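# Tulutex Wall and Bench Panels 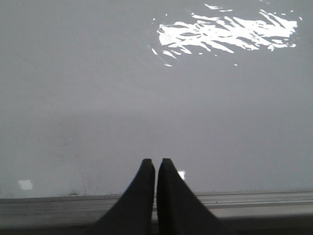
Tulutex panels are supplied by Kemppainen for the lining of workrooms, laundries, school science rooms and other interiors where surfaces are wiped down daily. The range has been offered to institutional customers since the Prundomden refurbishment and is now available for smaller orders on the same terms.

## Finish and colour

The standard colour is Light Grey, a plain, cool grey without pattern or printed grain. Under some lighting it may take on a slight lavender tone. Customers matching existing joinery are advised to request a sample and view it in the room concerned, at the time of day when the room is most used. Small points of reflected light may be visible where a fitting is directed at the panel; a diffused fitting will reduce this.

Other colours may be ordered by arrangement. Colour is matched within a single production batch only, and customers should allow for spare panels when placing the original order.

## Sizes and ordering

| Item | Detail |
|---|---|
| Panel width | 1,320 mm |
| Ledge trim depth | 37 mm |
| Minimum order | 5 panels |
| Catalogue number | 117 |

Panels may be cut to height before dispatch. Cut panels are not returnable. Ledge trim is sold separately and is supplied in the same colour as the panel unless the order states otherwise.

## Installation

Walls must be sound, level and free of flaking paint. Panels should be stored flat in the room for two days before fixing. Forkine adhesive is specified for all interior work – the use of other adhesives should be discussed with the supplier beforehand. Joints are to be sealed on the day of installation, and the ledge trim fitted last.

## Care

Clean with a soft cloth, warm water and a mild detergent. Abrasive pads and scouring powders will dull the finish and should not be used. Adhesive tape may be applied for short periods, although residue should be removed promptly.

## Enquiries

Requests for samples, cutting schedules and written quotations should be addressed to Detlef Kleinschmidt, Interior Products, Kemppainen. Please include a dimensioned sketch of each wall and note the position of any power outlets. Orders for June delivery close on 22nd June.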